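# Chapter 4: Small Things and Where They Go

Most household clutter is not made of large objects. A sofa stays where it was put. The trouble comes from things that fit in one hand: soft toys, sponges, chargers, socks, keys. They are picked up many times a day and set down on the nearest flat surface, and by evening the table is covered.

This chapter deals with sorting small items from a table into an open storage box. Chapter 3 covered shelves and drawers, and the terms introduced there (home, zone, overflow) are used again without further explanation.
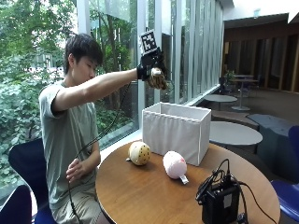 An open box suits soft items well. It has no lid to lift, so putting something away takes one movement. Fabric boxes weigh little and do not scratch a polished tabletop. Their weak point is shape. When the box is empty the sides may lean inward, and a toy dropped from above can catch on the rim. Set the item down inside the box and let go of it there.

## 4.1 Clearing a table

Salma Lamrani kept a household log in Climham for 90 days. Each time an object was left on the dining table, she wrote down what it was and when it was moved. The log has 265 entries. Soft toys appear more often than any other item, and most of them stayed on the table until the next meal.

Her method for clearing the table was simple:

1. Place the box at the far side of the table.
2. Begin with the item closest to you.
3. Pick up one item at a time and put it in the box.
4. Leave anything with a cord until last.
5. Wipe the table and return the box to its shelf.

Round tables need a little more care than square ones. There are no corners to push things into, and a light object left near the rim is easily knocked off by a sleeve. Move such objects toward the middle before starting.

Small, light blocks and soft toys should be held by the body. A sewn-in tag makes a poor handle. The stitching loosens with repeated pulling, and the care instructions are lost along with the tag.

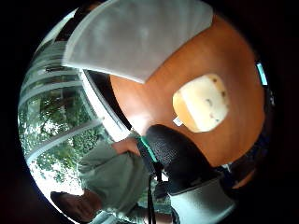
**Figure 4.2** A small cream-colored block on a round wooden tabletop, with its white tag showing.

## 4.2 Choosing the size of the box

A box that is too large collects things that belong elsewhere. One that is too small overflows within days. Fill the box with the items it is meant to hold, then check that a hand can still reach the bottom.

**Key terms:** open storage, rim, single-item pickup, resting place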